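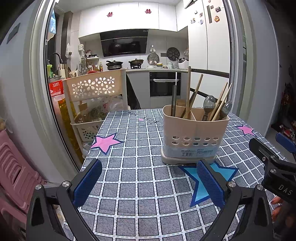
My chopsticks used to live in a drawer, and every evening I'd be rummaging under the potato masher for two that matched. These days they stand up in a caddy on the table, and I'm a bit evangelical about it!

If you're buying one, look underneath before you look at anything else. You want holes near the bottom and a tray to catch the drips. My first one (a lovely heavy pot from a shop in Rondside) had neither, and after a month the ends of my wooden chopsticks had gone black and smelt like a pond. I threw out the lot.

A divided one is worth having too. I keep wood on one side and spoons on the other, more or less, though my sister-in-law Nandini puts them back wherever she fancies and the world hasn't ended. Spoons go in handle down so the bowls can dry. Chopsticks go in with the eating end up, and please don't cram them, they need to lean about a bit and get some air. 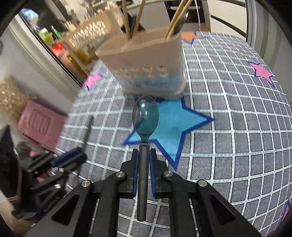
Plastic spoons are fine for serving rice and for anything sticky, but keep them off the hob. I melted the edge of one on a hot pan in January and spent ages picking at it with a knife. Wooden chopsticks want a quick wash in warm soapy water, a rub with a tea towel and then straight back in the caddy. Never leave them soaking overnight! If they go furry, a light go with fine sandpaper helps, and if they've cracked, bin them.

The caddy itself needs a proper scrub once a week. I take mine apart over the sink and poke an old toothbrush through the holes, then tip out the tray and wipe that as well (it gets slimy quicker than you'd think).

As for the tablecloth, I love a wipe-clean one with a cheerful pattern, stars or spots or whatever you like, as long as you lift the caddy when you wipe. I once left mine sitting for a fortnight and found a brown ring that took bicarb and two goes with a sponge to shift.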